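Module Robotique de service – Notes de cours, séance 4
Préparation et compte rendu de la visite chez Nerna
Polycopié rédigé par Ainhoa Salcedo, relu par Hugo Carrasco

1. Cadre de la visite

La séance 4 remplace le cours magistral par une visite de l'atelier Nerna, qui ouvre ses portes aux étudiants chaque année en février. Le groupe a été reçu par Riku Nomura et Iñaki Robles. La matinée comprenait un exposé, une démonstration de préhension sur des textiles et un temps de questions. Les notes qui suivent reprennent l'essentiel et servent de support pour le travail à rendre.

Ceux qui étaient absents peuvent s'appuyer sur ce document, mais il faut lire aussi le chapitre sur les pinces à deux doigts, supposé connu à partir de maintenant.

2. Ce que fait l'atelier

Nerna travaille sur la manipulation d'objets souples en milieu domestique : vêtements, couvertures, serviettes. Le projet en cours s'appelle Unovness. Il vise à apprendre à un bras robotisé des gestes simples (saisir, soulever, étaler, plier) à partir de gestes humains enregistrés.

Les enregistrements se font avec une pince tenue à la main et équipée d'une caméra. L'opérateur manipule les objets avec la pince, et la caméra filme les doigts et ce qu'ils touchent. Aucun robot n'est nécessaire à ce stade, ce qui permet de travailler dans des chambres ou des cuisines ordinaires.

Au moment de la visite, la base comptait 942 séquences. L'objectif fixé pour la première version est dépassé : il était de 500. Une séquence dure environ 60 secondes.

3. Pourquoi les textiles sont difficiles

Un objet rigide garde sa forme quand on le saisit. Sa position et son orientation suffisent à le décrire. Un vêtement posé sur un lit n'a pas de forme fixe : un pli peut cacher une manche, une capuche peut se confondre avec le reste du tissu, et chaque contact modifie l'ensemble.

Points à retenir de l'exposé de Riku Nomura :

– Les tissus sombres posent un problème de perception. Les plis y sont peu contrastés et l'épaisseur est difficile à estimer.
– Les coutures et les bords épais sont de bons repères et souvent de bons points de prise.
– Le support compte autant que l'objet. Sur une couverture, les doigts risquent de prendre les deux couches à la fois.
– L'éclairage d'une pièce réelle varie beaucoup. Une fenêtre en plein jour peut saturer une partie de l'image.

4. La démonstration

Iñaki Robles a d'abord montré une prise par le bord, puis une prise au milieu du tissu, en pinçant. La première est plus régulière. La seconde demande d'appuyer légèrement avant de refermer, sans quoi les doigts glissent.

Il a ensuite fait essayer la pince à deux étudiants. Les consignes données étaient les suivantes : ouvrir les doigts avant d'approcher, ralentir à l'approche du tissu, garder la zone de contact dans le champ de la caméra, ne pas corriger la prise avec l'autre main. Une séquence ratée est conservée et étiquetée comme telle.

L'inclinaison du poignet a fait l'objet d'une question. La caméra est solidaire de la pince et l'image penche donc avec elle. Ce n'est pas corrigé à l'enregistrement ; le traitement tient compte de l'orientation plus tard.

5. Questions posées par le groupe

Faut-il ranger la pièce avant d'enregistrer ? Non. L'équipe préfère des lieux habités, avec des objets autour, à un fond uni. Le logiciel doit apprendre à les ignorer.

La pince est-elle identique à celle du robot ? Les doigts ont la même géométrie. La force de serrage n'est pas la même, et c'est une limite reconnue de la méthode.

6. Travail à rendre

Rédiger une note de deux pages sur le choix du point de prise pour un vêtement à capuche posé à plat. Comparer au moins deux stratégies et indiquer pour chacune ce que la caméra doit voir avant la fermeture des doigts. Les schémas à la main sont acceptés. La note est à remettre à Casimiro Esteban au début de la séance 5.
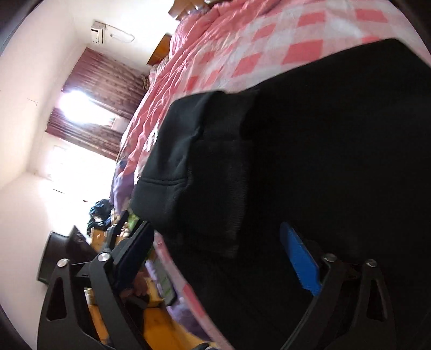

Pour la séance 5, relire aussi la partie sur les repères et les changements de base. Nous partirons du repère de la caméra pour arriver à celui du poignet, et les calculs se feront au tableau.

Documents récents du module
Séance 3 – Capteurs d'effort et contact
Séance 2 – Pinces à deux doigts
Fiche de lecture – Le projet Skunummont
Consignes pour les travaux pratiques, salle Mensah

Ce site utilise des cookies nécessaires à son fonctionnement. Accepter – Refuser – En savoir plus

Contact – Mentions légales – Retour en haut de page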